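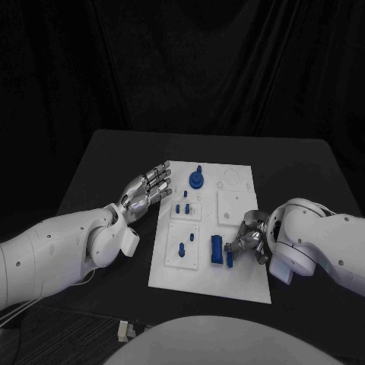
Workshop tips: control software for two-arm peg boards

Set the board frame first. Touch off three corners with a known fingertip, fit the plane, and store the result with the job, outside the arm config. A board that sits a little crooked on the table is fine as long as the transform says so.

Keep the hand open on approach and stop 30 mm above the surface. Run the final descent at 7 mm/s under force control. Position control will bend a slim peg before the fault trips.

Segment blue parts by hue, then reject blobs by height. Silver fingers pick up blue reflections at close range - mask the hand using the joint state before the colour threshold, or the planner will chase its own thumb.

Give each arm its own keep-out volume and let the planner lock the shared strip down the centre. Chaltu Bogale's Veltwood scheduler does this with a simple token. Release the token on measured wrist position; the commanded position leads it.

For a slender peg standing close to a block, plan the grasp from the open side and check finger clearance at 2 mm mesh inflation. Zero inflation passes in simulation and clips on the bench.

Log joint torque at 100 Hz during insertion. Droltby's default decimates to 30, and short jams vanish from the trace. The setting is under Recorder - Channels, and it resets after a firmware update.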